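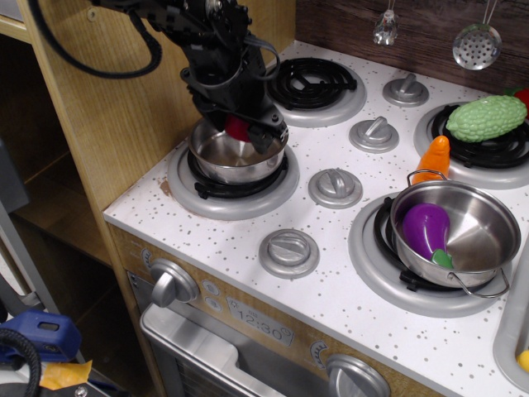 Figure 1. The arm reaching into the small pot on the play stove, with the bigger pan and its eggplant at right.

Can It Make Soup Yet? A Term of Kitchen Chores with a Robot Arm
Project report, Apr 17, 2019
Dwynwen Gough (writing), with Aled Cadwaladr (wiring, and most of the patience)

Why chores

My grandmother asked me at the start of the year what I was studying, and when I said robots she asked if one could do her dishes. I said sure, soon! Then I went away and felt bad, as I had no idea whether it was true. So when project topics came around I talked Aled into finding out, in a small way, how far along this stuff is. We couldn't get a real kitchen (and nobody in the department wanted us near a hot burner), so we used a play kitchen. I was a bit embarrassed about that at first, but I got over it fast. The burners stick up, the pots have sides, the food is all silly shapes, and that was plenty of trouble for one semester.

What we asked it to do

The main chore was clearing the stove. Food sits in a pot or a pan or right on a burner, and the arm has to pick up each piece and put it in the sink. We call one piece moved from start to finish a "try." A try fails if the food gets dropped, if the pot tips, or if one of us has to hit stop. The second chore was the other way around, food from the sink into the pot, which we called making soup because we are very mature.

The arm learned by copying us. One of us drove it by hand through the chore, the computer saved the moves along with the video, and then the program (we named it Plaltis, don't ask) trained on all that. We drove it through 328 demos for clearing the stove. I did the bulk of them and my wrist has opinions. Training was 2000 passes over the data on the lab computer, which ran overnight and made the room smell like warm dust.

How it went

Over the whole term we logged 1255 tries. Food lying on a bare burner was the easy case, and by the end I'd stopped watching those very closely. The bitter melon was my favorite because it's long and bumpy and the fingers could come at it from nearly any side once they were lined up across it.

Pots were another story. To get something out of the small pot, the fingers have to go down inside the rim, open enough to fit around the food, and close without grabbing the wall of the pot too. There just isn't much room in there! Once the gripper is down in the pot it also blocks the view of what it's holding, so the program is more or less guessing at that point. We had tries where it closed on nothing, lifted up very proudly, carried nothing over to the sink and let go of it. Aled laughed so hard the first time that he forgot to write it down.

The bigger pan has more space but it brought its own headache, which is the handles. They're wire and they stick out, and if a finger catches one the pan comes along for the ride. We ended up lifting the arm higher before it moved sideways. That fixed most of it and made everything slower.

The carrot deserves a mention. When it leaned up against the rim of the pan, the program would go for the tip, pinch it, and the carrot would swing around and slip out. I added a batch of demos where I grabbed it lower down and it got better, though I wouldn't say it got good. Soup making we only got partway into. It could drop food in the pot if the pot was right where it had been in the demos, and if we slid the pot over by the width of a hand it missed.

Compared with a person

We asked 2 friends from the Vaughan dorm to clear the same stove with one hand. They thought it was a trick question. They were done before the arm would have finished its first piece, and they were talking to each other the whole time.

So can it do chores?

For my grandmother's dishes, no, not from what we saw. If the food is out in the open and things stay put, our setup can tidy up slowly and you could leave it alone for a bit. Move a pot and you need to be standing there. I think a second camera down by the gripper would help a lot with the pot problem, and Aled thinks softer fingers would, and we've argued about it enough that we'd like to try both. We also want to do drawers.

Thanks to the Lellutstead lab for the bench space, and to whoever kept leaving us snacks.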